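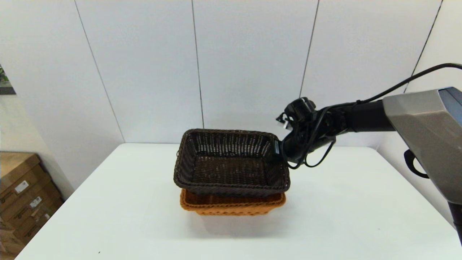 Basket swap and storage notes from the Pindcombe supply room

The new baskets are in, and the old cardboard trays are on their way out. We ordered 264 in all, in two colors, and 168 of them have already gone out to the reading rooms and the front counter. The rest are stacked at the back of the supply room and can be signed for with Dirceu Guerra any morning before 11.

Both colors are rectangular with slightly flared sides, so they can be stored one inside another. Dark brown baskets are for anything that stays in the building: pens, label rolls, phone chargers, the small Dikia lamps. Orange-tan baskets are for anything that goes home with members, such as the craft kits and the seed packets. Please keep to this even when you run short of one color. In May we had craft kits going out in whatever was on the shelf, and it took Yi-an Yoon most of an afternoon to get the office supplies back.

A few points on stacking. Empty the basket first and shake it out over the bin, as paper scraps and staples catch in the weave. Lower the top basket in level. If it goes in at a slant, one end can wedge, and pulling on the rim to free it is how the strands start to split. To separate two that have stuck, hold the lower one flat on a table and lift the upper one by both ends. Stacks should be no more than 6 high. Anything taller leans, and the ones at the bottom lose their shape.

Baskets with a broken strand go on the shelf by the sink marked Ham, where Dirceu does the repairs. He can usually tuck and glue a loose end in a few minutes. Leave a slip with your room name in the basket or it will come back to the general stack.
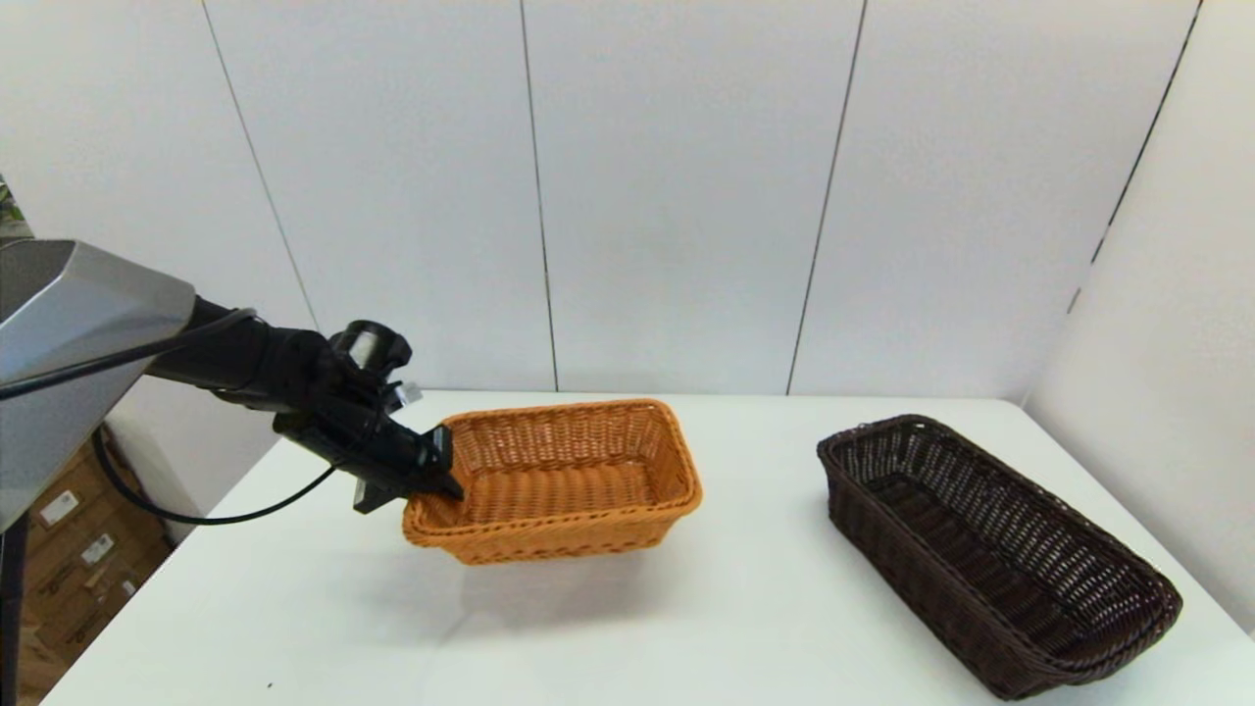

Can the baskets be washed?

They can be wiped with a damp cloth and a little dish soap, then left upside down on a towel until dry. Don't soak them or put them near the radiator. For dust in the weave, use the soft brush attachment on the small vacuum, which hangs inside the supply room door.

Liners are still to come. Plivitz has the cut sizes and is sending 2 sample sets, one plain cotton and one wipeable. Until those arrive, please put loose small items such as paper clips and beads in a jar or envelope first, and then in the basket. Yi-an will leave the samples on the front counter for people to try, with a sheet for comments next to them.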